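Places > Braditside > Interiors > Interviews

The hall with the kidney desk

Jul 18, 2022
By the Hundus desk

First thing you get at the Braditside house is the staircase. Dark wood, square post at the foot, rail you want to put your hand on. Then the desk, and you forget the stairs for a minute.

The owner has had the place since a June move and has been sorting out the ground floor ever since. We talked standing up. Notes typed same evening, so forgive the gaps.

"I wanted a desk with no corners," she says. "People come down those stairs fast and turn right. A square desk, you'd catch a hip on it every day." The one she settled on is white, kidney-shaped, on a round white pedestal. She paid 300 for it secondhand and says the delivery nearly cost more than the desk did.

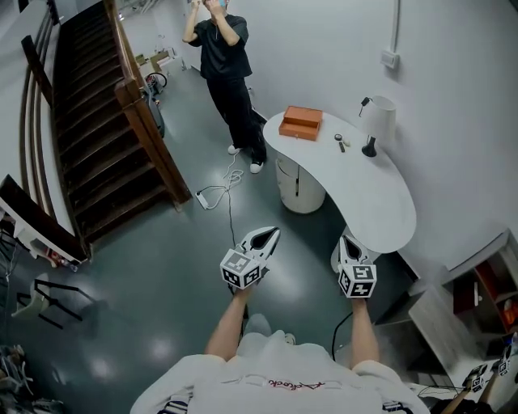
What goes on top

Not much, is the rule. The lamp stays – white drum shade, black base, pushed back near the wall. So does the orange-brown box with the drawer. She calls the box Jerker, after a shelf she once owned and still misses. "Keys, stamps, the tape measure. If it doesn't fit in Jerker it goes upstairs." Anything left out over night gets moved, no discusion.

The outlet over the lamp was a fight. She wanted the conduit buried in the wall, the electrician quoted 700 for it, and the thin line up to the ceiling stayed on show. "I painted. I stopped seeing it by the second week."

Cables are another matter. Power strip on the floor, leads running off it. She knows. The plan is a channel along the foot of the wall, 30 feet of it, still in a Hsiao catalog with the page folded down.
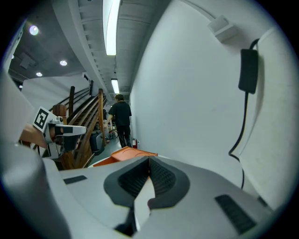 The floor she would not change for anything. Gray-green, hard, easy to mop, and it carries on right down past the stairs so the whole hall reads as one room. "Everyone said carpet. Carpet! With the traffic we get?" She had a rug for a while, in the first weeks. It slid. Gone.

And the curved wall? White, tall, and a pain to hang anything on. "A picture frame rocks on it. You need a short one or you leave it alone." She is mostly leaving it alone. The fire extinguisher is by the wall too, red, easy to find, and she won't hear of a cupboard for it.

Under the stairs is where she'd start over. Things on wheels get pushed in there and stay. She measured the run at 92 inches and has drawn up low doors for it, dark to match the balusters, with a gap at the bottom for air. Her joiner prefers open shelves. They have not settled it.

"I'd like the doors in before winter," she says, then goes off to look for the drawing, which was in the box.

Last updated: Jul 18, 2022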